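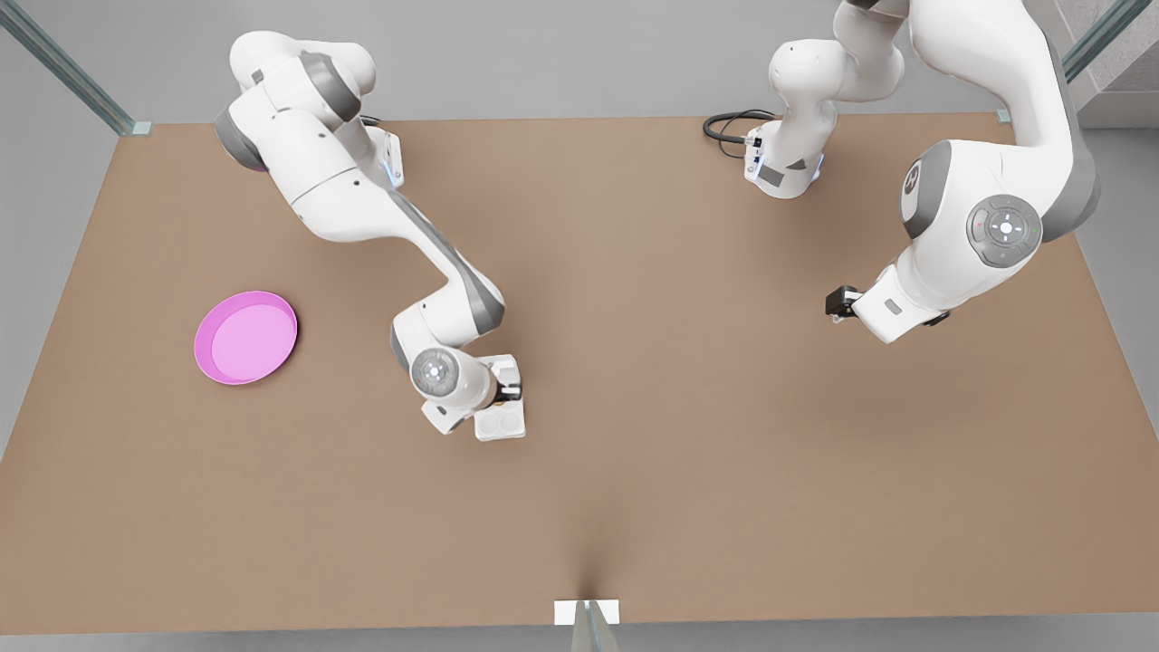

3 min read

Nostness Six-Bottle Wine Shipper

By Diễm Khổng, Durngate Packing Supply
Updated 4/7/26

We've sold wine shippers to small wineries and bottle shops for years, and the Nostness is the one I keep taking off the shelf to show people. It's a molded pulp tray set in a corrugated outer carton, it holds six standard bottles lying down, and it goes together fast (so fast that our own packing bench stopped complaining about club shipment week!).

If you ship wine to customers' doors, you already know the license and the carrier paperwork are only half of the job. The other half is a box that survives a bad drop and comes with somewhere sensible to put the label.

What you get

Each set has one outer carton, a bottom tray, a middle tray and a top tray. The trays nest, so a full pallet takes up a lot less floor than you'd think. There's no foam anywhere in it, and your customer can put the whole thing out with the cardboard.

The neck cradles are longer than on the old Fakano shipper, and that's the change I like best. Burgundy bottles used to ride up at the shoulder and push against the lid. In the Nostness they sit down flat, and so do most Rhône and Rhine shapes. Sparkling bottles fit too, but only with the wide tray, so please order that version if you pour any fizz. You can mix wide and regular trays in one order.

Outer carton

Double-wall corrugated, brown, with tear strip. The adult signature notice is printed on 2 sides and the top panel is left plain for the carrier label. We moved the printed arrows to the short ends after customers told us they kept covering them with tape. Good catch, and thank you!

The carton comes blank apart from that. If you'd like your winery name on it, the minimum run is 300 cartons in one ink color. Send us line art, and we'll send back a proof before anything goes to press.

Packing it

Fold the bottom flaps and tape the seam in an H. Drop in the bottom tray, lay in three bottles with the necks facing the same way, then the middle tray, then three more bottles with the necks facing the other way. Top tray, flaps, tape. If you hear a clink when you tip the carton, a tray is upside down. The molded arrow should point at the tear strip.

Tasting notes and invoices go on top of the last tray, under the flaps. A folded sheet or a thin booklet is fine. Corkscrews are not, and yes, we've seen what they do to a label.

Sending fewer bottles? Use the 3-bottle Nostness instead of leaving cradles empty. It takes the same trays cut in half, and the light carton usually rates better with the carrier anyway.

Warm weather

The pulp gives you some insulation, though I wouldn't lean on it in July. There's a channel down the middle tray shaped for the Böttcher flat gel pack, sold separately. Freeze it lying flat or it won't seat. Plenty of our customers hold their southern orders until October and skip the packs altogether, and their club members seem happy to wait for wine that shows up in good shape.

About the rules

We get asked all the time whether a certain carton makes a shipment legal in a certain state. A carton can't do that, sadly. Direct shipping permits, volume limits and reporting differ from one state to the next, and they aren't always the same for wineries and retailers. Check with the state's alcohol regulator and with your carrier before you take the order. Your carrier may also want to approve the packaging under your own account, and we're glad to supply the spec sheet and drop test report for that. Just ask.

Ordering

Nostness Six, regular tray: sold by the bundle or pallet
Nostness Six, wide tray: sold by the bundle or pallet
Nostness 3-bottle: sold by the bundle
Böttcher flat gel pack: sold by the case
Replacement trays: any quantity

Samples are free to licensed wineries and shops, one of each size. Put your own bottles in, tape it up and throw it down the stairs. I did!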